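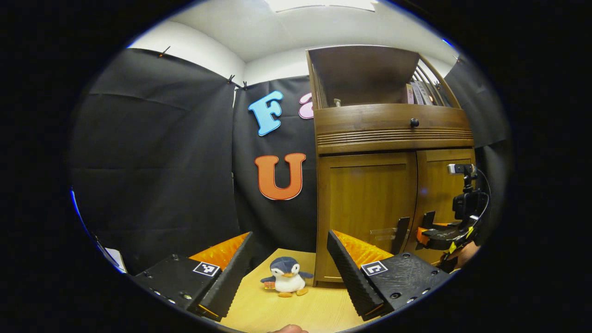
4. Washing soft toys

1. Read the sewn-in tag. If it says surface wash only, believe it.
2. Put the toy in a mesh bag and pick Delicate. The Stutard's "Plush" setting is the same cycle with 3 extra minutes – we timed it.
3. Spin low. Ignore the 1000 on the dial.

Caution: "Gentle" tumble heat can still melt plastic eyes. Air dry.

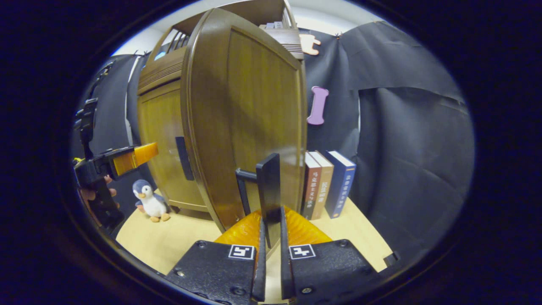
Page last changed: Aug 17, 2020 by Róisín Egan

Note: Keep detergent in a closed cupboard. Childproof caps are oversold.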